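4. Evaluation of the Hand-Held Collection Kit

Reading time: 8 minutes

4.1 What the kit contains

The Uvora kit is sold as a complete package for recording manipulation demonstrations without a robot arm. We reviewed the version that was current when our work began in February. It comes with a pair of hand-held grippers, replacement fingers, printed marker tags, a calibration board and a license for the processing software. The vendor also offers a paid setup visit, which we declined. We wanted to know what a small lab could do with the box and the manual alone.

Each gripper carries a wide-angle camera that looks out over the fingers. The operator closes the fingers by hand, and the software estimates the opening from the tags mounted near the base of each finger. The position of the gripper is estimated from the camera images and an inertial sensor. No outside tracking system is needed. The recordings can later be converted for use on any arm fitted with matching fingers. In our case this was a two-arm bench at the Vakdale lab.

4.2 Setup and calibration

Kamil Zeman and Viera Danko unpacked and assembled the kit without help from the vendor. Assembly itself was simple. Calibration took longer, mainly because the manual gives the steps for the camera and the steps for the fingers in separate chapters and does not say which should be done first. Doing the fingers first led to opening values that drifted once the camera had been calibrated. We repeated the whole procedure in the other order and had no further trouble of this kind.

Replacement fingers fit well, but the tags have to be attached by the user. A tag placed at a slight angle still reads correctly. A tag with a bubble under it does not always read, and the software reports this only after a recording has been processed. We would like to see the check moved to the start of each session.

4.3 Tasks and recording

We chose household tasks over block stacking, as the kit is advertised for home and service work. Three tasks were used: folding a towel, placing soft items in a container, and handling clothes on hangers. Both operators recorded all three. Each task was recorded up to 200 times, and attempts in which the operator dropped an item or stopped partway were kept and labeled as failures.

The hanger task was the hardest of the three. A hanger moves when it is touched, and it keeps moving after it is released. It is also thin, so the fingers must meet it at a fairly narrow range of angles. Cloth brings a different problem — its shape changes with every grasp, and two recordings never start from quite the same state. We did not try to correct for this. Operators were told to leave the cloth as it fell.

Background matters more than the manual suggests. A plain dark curtain gave the tracking software very little to hold on to, and position estimates jumped when the curtain filled most of the view. Adding shapes in bright colors to the background reduced the number of jumps. The vendor's support desk in Illeck confirmed that large even surfaces are a known weak point and said that a note would be added to the next manual.

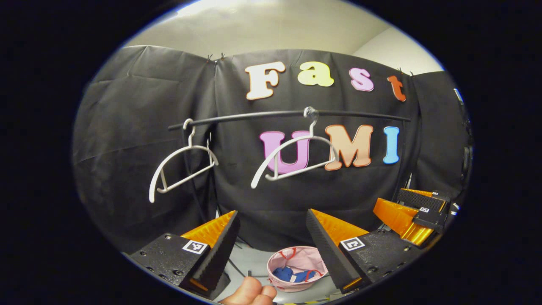
Lighting had a smaller effect than we expected. Recordings made under ceiling lights alone were processed at the same rate as those made with an added lamp. Glare on the tags caused short gaps in the opening values, and the software filled these by interpolation. In a few recordings the filled section fell right at the moment of the grasp. We removed those recordings by hand.

4.4 Results

Policies trained on the towel and container recordings performed well enough on the two-arm bench to be useful as a starting point. The towel policy completed 70 percent of its trials. The hanger policy was clearly weaker. It usually reached the hanger but often closed too early, and pushed it along before the fingers had a hold. Watching the failed trials side by side with the human recordings, we found that both operators tended to wait briefly for a hanger to settle. The trained policy did not pick up this pause. Longer observation windows may help, but we have not tested them.

The operators disagreed about comfort. Zeman found the grippers light enough for long sessions. Danko reported a sore wrist after work with both hands and preferred the Jayasinghe grip, an add-on handle sold separately. We did not measure differences in recording quality between the two handles.

4.5 Limits of this review

Our test covers one copy of the kit, used by two people who already had experience with robot arms. New users may need more time with calibration. We did not test the paid setup service, outdoor use, or tasks that involve liquids. Software updates released after our recordings were finished are not covered either, including one that is said to change how gaps in the tag readings are handled.

Related items
Finger wear in soft-item grasping
Marker tags and glare: bench notes
Two-arm towel folding at the Vakdale lab

Contact the authors | © Vakdale lab | Back to top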